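Home | Syllabus | Notes | Problem Sets | Readings | Contact

Robot Learning Seminar, Notes for Week 4
What does a success rate tell you?

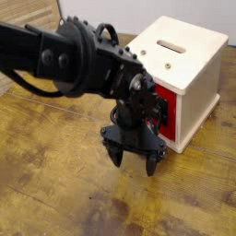
Fig. 1. Arm and slotted box. The gripper is open, with a short gap between one fingertip and the box.

Reading for this week: the Helgate report by Lauritsen and Sriwong. Please have read the results section before class. You can skim the part on network design, which I don't think matters much for the claims.

The claim. A policy trained by imitation on 3,000 demonstrations "generalizes" to new positions of a box on a table. The headline figure is 70 percent success. I want us to spend the hour on what that number is allowed to mean.

1. Success at what?

The report scores a trial as a success if the gripper touches the box at the intended spot before time runs out. Fine, but a touch is a weak test. An arm that sweeps across the table in the right general direction will hit a box fairly often. The authors give no result for a dumb baseline, such as replaying the average demonstration with no camera input at all. Kamonchanok Chaimongkol raised this when we read an earlier draft, and the final version still doesn't answer it.

Look at Fig. 1 again with this in mind. From a single still you can't tell whether the arm is closing in, backing off or stalled. A short gap next to the box fits all three. Papers in this area lean hard on stills like this and let the reader fill in the good ending.

2. New positions, same everything else

Training and test used one table, one box and one fixed camera. The box is off-white with a red panel on the front, and the table is a blotchy yellow-brown. A policy could do well by chasing red. It could also be using the dark stains on the wood as landmarks. Neither would carry over to a clean table, and neither is what most people hear in the word "generalizes."

Tests I would have asked for:
- cover the red panel
- put a plain cloth over the tabletop
- turn the box so another side faces the arm
- move the camera a little between trials

Escobar's group did something close to the second one on the Prunov setup and saw a large drop. Different arm, different policy, so don't lean on it too much.

3. How many trials?

The 70 percent comes from 43 test trials. Work out a 95 percent interval yourself before class, using whichever method you like, and bring it. Then do the same for the comparison method, which got 21 successes out of the same number of trials. Are you still sure the first one is better? How sure? The report says "clearly outperforms."

Also ask who reset the box between trials and whether that person knew which policy was running. The report doesn't say.

4. What I do believe

The arm moves toward the box more often than not, under the lab's own conditions. The data set is useful and the authors released it, which deserves credit.

For next time: Khamphan's short note on baselines. Write-ups for this week are due in April with the others, one page, no plots copied from the report.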